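Small Furniture, Small Rooms: Studying the Nightstand
Apolinar Galindo
Intro to Interior Design, Unit 2 Project Report
Submitted 11/1/23

1. Why a nightstand

The assignment said to choose "one furnished corner" and explain how it works. Most of the class went for kitchens. I picked a bedside corner in a furnished rental in Dondberg, mainly on the theory that a smaller corner would mean a shorter report. It did not, as you will see from the page count.

My question was simple: what does a bedside table have to put up with, and does the design help? I asked people in my building and in two sections of this course to fill out a short survey. I handed out 106 copies and got 90 back, a better return than I get on text messages.

2. What people keep there

The survey asked for the one item that is always on the nightstand. Phones won by a mile. After that came lamps, water glasses and books, and 14 people wrote "remote." A further 18 admitted to something they described as "stuff" or, in one case, "the pile." I made "the pile" its own category and it held up well.

Almost everyone who had a drawer said they could not name what was at the back of it. I include myself. Mine has the manual for a fan I no longer own.

3. The table itself

The piece I looked at is round, with a drum-shaped body on a slim dark metal frame. The drawer front follows the curve, so from most angles it reads as one solid shape with a seam in it. The grain runs sideways around the body, and that makes it look a little wider and lower than a vertical grain would.

Round has one clear point in its favor, and it is the shin. Square nightstands have corners at exactly the height where you meet them in the dark. Against round: it never sits flush with a wall, and the leftover wedge behind it is where pens go to retire.
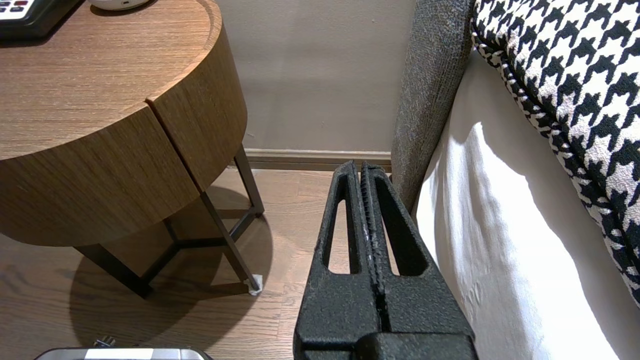
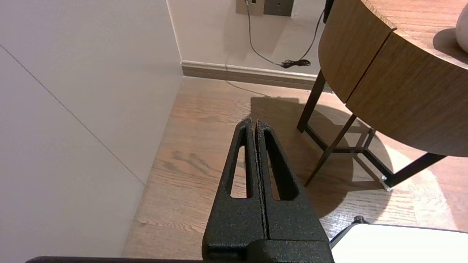 Fig. 1. The bedside corner. First picture: the round table and the felt pad under a front leg. Second picture: wall plates, cable and baseboard.

4. The floor and the wall

The legs are the part I ended up liking most. Lifting the drum off the floor leaves the boards showing underneath, and in a tight room every bit of visible floor helps. You can also get a broom under there, in theory. The white felt pad is the least glamorous object in this report and the only one doing unpaid work. Metal legs on a wood floor will leave a mark sooner or later, and a pack of pads costs less than lunch.

The wall is less happy. A thin gray cable comes down from one of the plates and ends in a small black tangle by the baseboard. Nothing in the furniture deals with this. I checked the spring catalogs from Lotholm and Jansen, and out of all their bedside models only one, the Mirico, has a cable notch in the back. It is also the ugliest, so there may be a trade-off.

5. What I would change

I drew two revisions (see Appendix B). The first adds a notch at the back of the top and a hook on the rear leg for spare cable. The second adds a shallow raised lip so a remote can't slide off a round edge in the night. My instructor pointed out that a lip also traps crumbs. I have left it in the drawing with a note.

Appendix A: survey form
Appendix B: sketches, two sheets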